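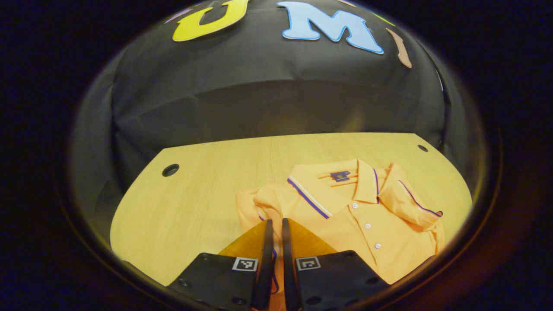
Folding task, polo shirt, seen from the wrist camera of the hand-held gripper.

Lirketti Student Robotics Club: Frequently Asked Questions, Spring Term

Last updated 7th February. Questions that are not covered here go to Marwan Nassar, club advisor, through the contact form.

About the project

What is the club working on this term?

Cloth folding. Teams collect demonstrations with a hand-held gripper, train a policy on them, and run that policy on the club arm. The final task is one garment, folded flat on a table, started from a position the judges choose.

Why clothing and not blocks or cups?

The club did blocks last year. Most teams reached a working pick-and-place by midterm and had little left to do. Cloth changes shape every time it is touched, so a recorded path cannot simply be replayed. Polo shirts are harder than T-shirts. The collar is stiffer than the body and the placket resists a clean crease.

Do we have to use a polo shirt?

No. Teams may pick a T-shirt, a polo shirt or a hand towel. The scoring table gives the polo shirt the highest multiplier and the towel the lowest. The choice is locked once a team submits its first data set.

Membership and schedule

Who can join?

Any enrolled student at the school. No programming course is required. Students with no Python experience should plan to attend the January catch-up sessions or read the notes from them, which are in the shared folder.

I missed the January sessions. Can I still join a team?

Yes, as long as the team has fewer than five members. Work through notes 1 to 4 before your first collection slot. Note 3 covers camera calibration and takes the longest.

Is there a fee?

The term fee is $50 per student. It covers finger pads, printed parts and consumables. It does not cover garments. Bring your own, clean, with any loose threads cut off.

Can I work alone?

Only with approval from the advisor. One person can collect data alone, but running the arm requires two people in the room, one of them at the stop button.

Collecting demonstrations

How many demonstrations does a team need?

The minimum for entry is 200 accepted demonstrations. The best team last term trained its final policy on 136 after throwing out the poor ones, but that was for blocks, and the minimum has been raised for cloth.

What counts as one demonstration?

One recording from the garment's start position to the finished fold. The gripper starts open and ends open, clear of the garment. A recording with a pause of more than three seconds is rejected by the checking script.

Do I lay the shirt out neatly before I start?

Not every time. The start positions must vary. Follow the start sheet, which lists flat, half-folded and bunched starts along with the rotation of the collar. Teams that collect only neat starts tend to get a policy that works on neat starts.

Why does the video look so bent?

The gripper camera has a fisheye lens. It gives a wide view of the table and backdrop while keeping the fingers in sight at the bottom. Do not crop or straighten the video before uploading. The pipeline applies the lens correction itself, and a file that has already been corrected will be corrected twice.

What are the black-and-white squares next to the fingers?

Fiducial markers. The software finds one on each side and uses the distance between them to work out how far the gripper is open. If a sleeve or a thumb covers a marker for too long, the opening width is lost for that stretch and the recording may be rejected. Wipe the markers with a dry cloth only. Alcohol lifts the ink.

Can I take down the letters on the black cloth?

No. Leave the backdrop and its letters as they are. Camera tracking depends on fixed detail in the room, and a plain black cloth offers very little of it. If a letter comes loose, put it back in the same spot and make a note in the log. The table must also stay where it is during a session.

Can I lay cloth over the holes in the table?

Yes, the garment may cover them. Do not press the fingers down over a hole. The tips can catch on the rim and knock the calibration off.

How fast should I move?

Slower than you would fold at home. Fast turns of the wrist blur the video and tracking drops out. A good polo shirt demonstration runs between 20 and 40 seconds.

May I use my other hand to hold the shirt down?

No. The arm has one gripper. Any help from a free hand teaches the policy a step it cannot perform. Recordings with a hand on the garment are removed during review.

Training and running

Where does training run?

On the club workstation, named Fakivar. Each team gets one overnight slot per week. Jobs still running at 8 a.m. are stopped, so save checkpoints. Teams may also train on their own hardware.

What is Azar?

The club's name for the checking script. It reads an upload folder and reports each recording as accepted, rejected or unclear. Unclear recordings do not count toward the minimum until a team member has watched them and marked them by hand.

My data passes the check but the policy stops above the shirt. What is wrong?

The usual cause is a height offset between the hand-held gripper and the arm. Run the table touch routine again and compare the two values. If they differ by more than two millimeters, redo the calibration in note 3. The second most common cause is worn finger pads, which were replaced partway through collection on only one of the two grippers.

Can we reuse another team's recordings?

Yes, if both teams agree in writing and the source is named in the report. The shared pool now holds 3,495 accepted recordings of all garment types. Pool recordings may be used for training but do not count toward the 200.

Loltberg final

What is the Loltberg final?

The end-of-term event, where teams from the regional schools run the same task on matching tables. Each team gets three attempts and the best two are scored.

How is a fold scored?

On outline, alignment and time, in that order of weight. For shirts, the judges check that both sleeves are inside the outline and the collar faces up. An unfastened button is not penalized.

Will the final use the same backdrop?

The backdrop will be black cloth. The letters will differ. Teams worried about this should collect part of their data at the second table, which can be booked on the same sheet as the first.

What happens if the arm has to be stopped?

The attempt ends and is scored as it lies. The garment may not be touched until the judge has measured it.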